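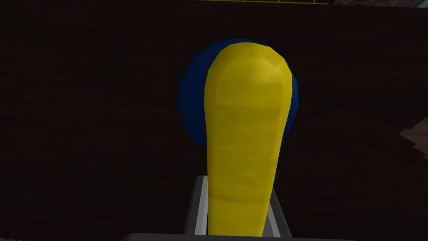

3. Overlap and depth

Reading for this part: Palaniappan, chapter 7, and the handout from last week.

When one shape covers part of another, we read the covered shape as farther away. Painters call this overlap. It works without shading or perspective lines, and small children use it in drawings before they can draw a box in depth.

A yellow form with a dark blue ball partly hidden behind it is read front to back at once. We also take the ball to be whole, though only its rim shows.

Two points to remember:
Overlap gives order only. It does not say how far apart things are.
Color can help or get in the way. Warm, light colors tend to come forward - dark blues tend to sink back.

Exercise: draw three kitchen objects twice, first side by side, then overlapping. Use line only, no shading. Keep each drawing under 11 minutes.

Hand in both sheets to Ajith Gounder before we start part 4, shadows.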